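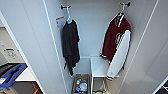
# Skirna Wardrobe Set

Photos and notes on hanging and putting away clothes in small wardrobe compartments. Collected in a furnished apartment in Gakitthorpe. Maintained by Jailson Arruda and Benedikt Fuchs.

Last updated: Oct 10, 2023

## Contents

- 2,000 photos of wardrobe interiors
- 900 short notes, one per clothing change
- `garments.csv`, a list of the clothes used
- `layout.csv`, the compartment layouts

We use cookies to remember your settings. Accept | Manage preferences

## Furniture

The compartments are white inside and out. Clothes hang from hooks on the back wall instead of a rail, so a garment faces the door. Storage sections are at the bottom. Doors were taken off in February and are not part of the set.

## Clothes

There are 25 garments. Most came from a secondhand store on Mahlangu Street. The varsity jacket in maroon and white is the one that appears most often, usually under the name `jacket_letter`. Dark clothes are listed by type only where the type was written down at the time. The rest are under `dark_other`.

Store tags were left on where we found them.

## Note format

Each note has four fields:

- `garment`: name from `garments.csv`
- `from`: where it was before
- `to`: hook, storage section, or out
- `remark`: free text, often blank

"Left" and "right" are always as you face the back wall. Early notes by Benedikt used the opposite order and have been corrected.

## Known problems

- 9 notes have no matching photo.
- Long garments can hang down toward the storage sections and hide what is in them. These are marked `floor_unclear`.
- White hangers are hard to make out against pale panels. Check the neck of the hanger first.
- A few remarks are in Portuguese.

## Use

Free for teaching and research. Please credit Prirnine Home Studies. Send corrections to Jailson with the note number in the subject line.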